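# Talk notes: the two-handed wiping rig (shared workshop evening, 20/01/2024)

**Before I start**

- Water. Clicker. Turn the phone off!
- Bring both grippers up in the blue crate, and leave the third one in the bag, the trigger sticks.
- Say where the toilets are (I always forget and then somebody has to ask in the middle of the maths).

**Opening, keep it short**

Hello everyone, thanks for squeezing in. So I've been building a thing that learns to clean small gadgets by copying people, and I call it Kutov, after a word I'd scribbled on the box the motors came in. It started on my kitchen worktop and moved to the workshop when I ran out of kitchen.

The idea is that you do the job yourself, holding a gripper like the one the arm has, and the computer keeps track of where your hands went. Then you do it again. And again! We're at 2389 goes as of last night, and I'd say 2000 of those are good enough to train on. The rest are me dropping things.

(Pass the spare jaw round now, it keeps people happy during the next bit.)

**The cubes**

Each gripper carries a cube with black-and-white square patterns on it, and the software works out position from those. My first ones were printed on ordinary paper and glued to foam. Rubbish. They curled at the corners and the tracking jumped about like mad. Second lot: matt stickers on printed plastic, much better. If anyone asks, the files are in the Drirkuteck folder on the workshop computer, and yes, help yourselves.

Cost so far is almost 800 quid, and most of that is the arm. Don't get drawn into the arm. If somebody wants to talk about the arm, catch them at the break.

**Slide: wiping** 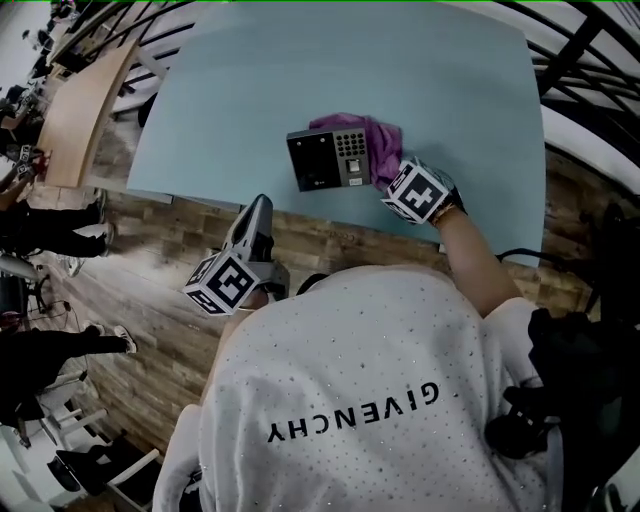 Wiping is the job I thought would be easy, ha. A cloth never sits the same way twice, so the arm can't just replay a path, it has to learn how a cloth behaves when you push it against something. I went for a strong colour on purpose – look how the purple stands out against the pale blue table, even all crumpled up and pressed against the side of that little keypad unit. My earlier cloths were grey and the model kept losing them. The black gadget helps too, you can tell at a glance where cloth stops and casing starts. (Pause. Let them look.)

**What's next**

- Himura, the new wrist joint. It's on the bench in bits, bring the big bit to show.
- Try the Paulík motor board again, with the fan this time.
- Get 2 more people trained up on the grippers before March, as my thumbs are worn out.

Then questions. If it goes quiet, ask who's got an old remote or a door phone they'd let me wipe a few hundred times. Demo after the break, power strip is under the left-hand bench.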